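4.2 Keeping two arms out of each other's way

Most of the trouble we had with the bimanual setup came down to one shared region. Each arm on its own is easy enough to plan for, and our planner, Tutamico, had been doing single-arm work happily since April. Put both grippers over the same bin, though, and the old trick of giving each arm its own half of the table stops being any use. Everything worth picking up is in the bit they share.

Our first attempt was a plain lock. One arm asks for the bin, gets it, does its business and lets go, and the other waits its turn well clear. It is safe, it is about a page of code, and it is painfully dull to watch. I liked it anyway and would have left it alone, but Lucyna Nowicki pointed out (fairly!) that a lock like that makes two arms into one arm with a very long pause, and that we could hardly call the result bimanual.

So we went to what we call soft claims. Each arm publishes the stretch of space it means to pass through over the next 300 ms, as a chain of capsules wrapped round the links and the gripper. The other arm reads that claim as a cost when it plans, with a hard limit only once the capsules get close enough to touch. If both arms want the same patch, the one whose current motion has less left to run keeps its claim and the other bends its path or slows down. We tried fancier ways of settling the argument, including a little auction that I was rather proud of, and none of them earned their keep.

The capsules on the forearms were simple to fit. The wrists were another matter, as the cables up there don't stay put and the arm model knows nothing about them. Wiesława Piątek's fix was to add a fat, cheap capsule above each gripper and treat it as part of the arm. It wastes some room, but both arms can still come in over the bin together, as in Figure 6.

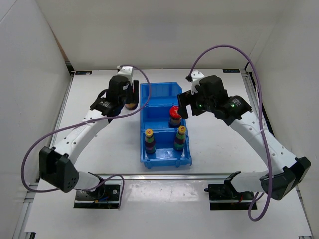
Figure 6. The two-arm cell with both grippers above the shared bin. The stacking-toy cylinders stand in the bin's compartments, and a purple cable loops up from each gripper.

The bin brings its own headaches. We model the outer sides and the low cross wall as thin boxes, and early on I had padded these by the same margin as everything else in the workspace. That was a mistake. With the padding on, a cylinder standing near a corner was walled in as far as the planner could tell, and Tutamico would report that no grasp existed while I sat there looking straight at one. We now shrink the margin as the fingers come down, so that the arm is shy of the walls on the approach and a good deal bolder for the last part of the descent. The shrink rate is set in the task file and I would urge anyone copying us to tune it for their own bin before they touch anything else.

Perception feeds into this more than we planned for. The fixed camera gives us one pose estimate per cylinder, and the fitting code, which we borrowed from the Kolix tracker and then mostly rewrote, leans on the caps to find each object and on the coloured rings to separate it from the bin. Whenever a gripper covers a cap, the estimate starts to wander. At first the planner believed these wandering poses and replanned on every update, so you got a nervous sort of hovering over the bin - very lifelike, not very productive. Our answer is to freeze the pose of any object that sits under a live claim and to thaw it once the claim is dropped. This does mean that an object knocked over during a reach is still upright as far as the planner knows. We catch that case afterwards, with a check on the finger opening when the gripper closes.

For tuning we replayed 722 logged motion requests through the planner offline, with the claims switched on and off, and stepped through the disagreements by hand. I can't recommend this as a way to spend a summer, but it did turn up a daft bug in which an arm could lose a patch to its own stale claim. Any results recorded before Jul 28, 2021 have that bug in them, so we have left those runs out of the tables entirely.

One thing is still open. Soft claims say nothing about what either arm is carrying, and the held object is simply glued on to the gripper capsule with a fixed size. For short cylinders that does fine. For anything long it won't, and the Fultport version of the code has a half-finished branch where the capsule is fitted to the object at the moment of grasping. We come back to it in Section 6.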